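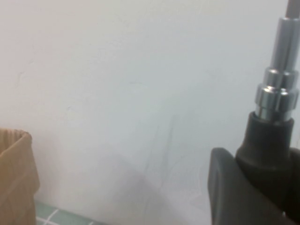 I finally did the thing with my email! I'd been putting it off since July, and by then my inbox was holding up to 2000 messages, most of them newsletters I swore I'd read on a quiet Thursday that never came.

What got me going was a little workbook called the Haltine Planner (a friend lent me hers and I went out and bought my own the same night). It has 26 short exercises, and the one I love best is the 20-minute sort. You set a timer, start with the oldest message, and you only get 2 choices: archive it or write down the next step on paper. No replying. No clicking through to see if the shoes are still on sale!

The first round was rough. I kept stopping to reread old threads from my days at Lirgate, and when the timer rang I had cleared one measly screen. The second round went so much faster — I think my brain had stopped arguing with me by then.

I've since moved my sorting to the mornings, before coffee, which sounds awful but I'm loving it. Coffee is the prize. My paper list lives in a Brinetti notebook with the squared pages, and I cross things off with a big fat marker because it feels fantastic.

Next up is the exercise on calendars, the one with the color blocks. Mine is a mess of repeating reminders from the Biwott project, and that wrapped up ages ago. If you've tried color blocks, tell me how many colors you use! I've already picked out five and I suspect that's too many.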